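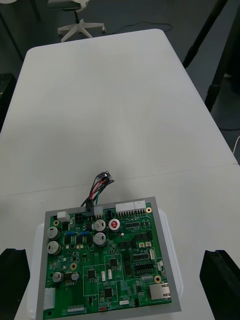

Olholm Groundwater Logging Project
Progress report to the Gikska Fund
22 Nov 2019
Prepared by Leire Villalobos

1. Status

Work under the second grant period is on schedule except for the northern transect, where access to two wells was withdrawn by the landowner. Replacement wells have been identified on the Mughal parcel and permission is in hand. Drilling is not required at either site.

2. Field network

The network stands at 39 wells. Of these, 30 report water level and temperature without manual download. The remainder are read by hand on the monthly round, which Hammad Awan has carried out since February. Hand readings agree with the logger record to within the tolerance set out in the original proposal, apart from well 17, where the casing has settled and the reference mark must be resurveyed.

3. Electronics

The logger boards were revised after the spring failures. Those failures were traced to condensation at the probe connector, and the housing vent has been moved accordingly. Bench checks on the revised boards are under way. Godfrey Masanja is responsible for the test log and will circulate it separately — it is too long to append.

4. Data

A total of 1097 manual readings from the county's paper ledgers have been keyed and checked against the originals. Shazia Lodhi resolved most of the unit conflicts (feet below casing versus feet below grade). Entries that could not be resolved are flagged and left out of the trend analysis. The cleaned file is stored on the Faris server with a change log.

Preliminary trends show a slow decline in the eastern wells and no clear change in the west. The eastern result depends heavily on four older wells and should not be quoted until the resurvey is complete.

5. Budget

Spending is below plan in travel and above plan in parts. We ask for approval to move the unspent travel balance to equipment. No additional funds are requested.

6. Next period

Connect the Mughal wells. Resurvey well 17. Complete bench checks and install the revised boards before the ground freezes, or failing that, after thaw. Anum Kakakhel will submit the draft trend report for comment with the next financial statement.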